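I have a new desk top, and I am far more excited about it than any grown adult should be! If you read my September post you know the old one had a sag in the middle and a ring from every mug I've ever owned. I'd been telling myself I would sand it down since we moved to Illdale. I was never going to sand it down.

So I went looking for wood. Pale wood, specifically, because the room faces north and by four in the afternoon it gets gloomy in there, and the old dark stain was swallowing whatever light came in. Dagim Tefera, who I share the studio with two mornings a week, had been pushing me toward something light for ages. He brought over a couple of offcuts and we stood them against the wall and squinted at them with our coffee. The lightest one won in ten seconds flat.

What I love most is the color. It's a soft, warm beige, and it makes everything you put on it look better. I've been pulling things out of drawers just to see them against it (yes, I did this with a stapler). Anything blue or green looks wonderful. Turquoise looks ridiculous in the best way – it practically jumps up at you. I had a bundle of long teal sticks that had been living in a tall jar behind the door, and I'd completely forgotten how bright they were.
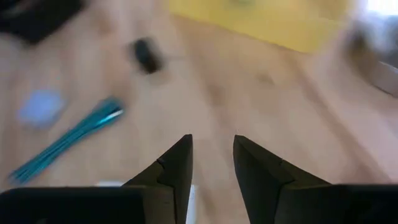

Anyway, the sticks. They're for a hanging piece I've been planning in my notebook for so long that the first sketches are in a pen I don't own anymore. The idea is a kind of loose fan, narrow at the top and spreading out toward the bottom, tied with white cord and hung from a single hook so it can turn a little when the door opens. I've named it Moso, after the bamboo, even though there isn't a scrap of bamboo in the plan. I just like saying it.

I've made a small test version with 22 skewers from the kitchen, painted badly, and learned a lot from it. First, you need to tie the bundle a good bit lower than you think. If the knot sits too close to the top, the whole thing springs open like a dropped box of spaghetti. Second, two wraps of cord aren't enough and five look like a bandage. Three is right. Third, glue shows. I tried a dot of it behind the knot and it caught the light from every direction, so the real one will be held by cord alone, and if it slips I'll retie it.

The other thing I worked out is that you have to lay everything down on a slant while you arrange it. I kept lining the skewers up straight with the edge of the desk and it came out stiff every time, like a fence. The minute I turned the bundle on the diagonal I stopped trying to make it neat, and the spread at the end came out so much better! Johannes Van Wyk taught the basketry evening I went to last winter, and he used to go around the tables quietly turning everybody's work a few degrees. I thought he was just fidgety. I owe him an apology.

A few people asked in the comments what I'm putting on the wood. So far, nothing but a soft cloth. I have a tin of Trimow wax on the shelf, and I did a test patch on one of Dagim's offcuts, and it was fine, but it made the color a touch yellower and I'm not ready to give up that pale look yet. I might do it in spring. I might also spill beetroot soup on it next week and have the decision made for me. For now there's a rule that mugs go on the windowsill, and I've broken it only twice.

Next job is the hook. The beam over the window is the obvious place, but the stretch of wall by the bookcase gets the late light, and I keep holding the test version up there and walking backward into the chair to look at it. Dagim votes for the beam. My sister votes for the bookcase and also for painting the wall behind it, and that's a whole other post.

Oh, and the old desk top is in the garage if anyone near Illdale wants it for a potting bench! It's heavy, it sags, it has character. Bring a friend to help carry it, and I'll throw in the painted skewers.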